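Gwilliam Reuse Store
23rd June
The sorting room at the Gwilliam Reuse Store reopens to donors this week. This thread sets out what we accept, how items are sorted and how local groups may apply for stock. 1/9

2/9
The store has received almost 1,000 bags and boxes of small household goods and toys since February. We thank all residents who have given, and the staff at the Kamska and Zindard collection points who have received goods on our behalf.

3/9
We accept: cleaning tools, storage baskets, desk and stationery items, kitchen utensils without blades, hard plastic toys, play food and bath toys. Items should be clean and complete. Original packaging is not required.

4/9
We are unable to accept: electrical goods, glass, car seats, cushions, opened cleaning fluids, and soft toys without a legible safety label. Items of this kind left outside the door will be sent for disposal at a cost to the store.

5/9
Donors are asked to keep bags to a weight one person can lift. Please do not tape boxes shut. Mixed bags are welcome and there is no need to separate toys from household goods before you arrive.

6/9
Sorting now takes place in open metal bins on the long tables, replacing the cardboard trays used at the Plusach site. The bins will be wiped down at the close of each session. Scratches and worn patches do not affect their use and bins will not be replaced on those grounds.

7/9
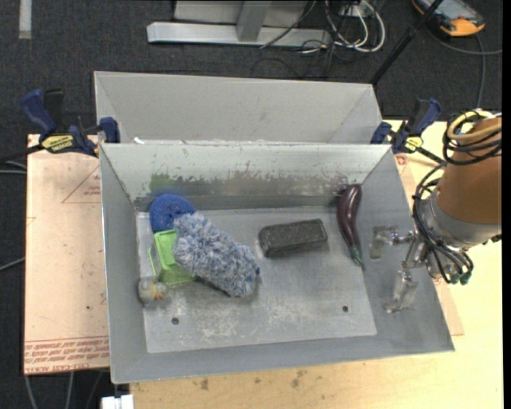 Mixed bins are divided first by use and only then by condition. Household goods go to the left-hand shelves and toys to the right. Some pieces call for a second look: a purple toy aubergine belongs with play food, and the small duck with the toys, even when they arrive beside a duster head and a lime-green basket. Dark felt-topped blocks of the eraser type should be placed with stationery. Baskets are to be emptied before shelving and should not be stacked with other items inside them.

8/9
Schools, playgroups and registered community groups may apply for up to 35 items per term at no charge. Applications received by noon are normally answered on the next working day. Groups must collect their own items, and we regret that we cannot hold an order beyond the agreed collection date.

9/9
Enquiries about donations or group applications should be addressed to Ieuan Bellis, Stock Manager, through the contact form on our profile page. Opening hours for the Kamska collection point are unchanged. The Zindard point will be closed for shelving work and will confirm its new hours in a separate post.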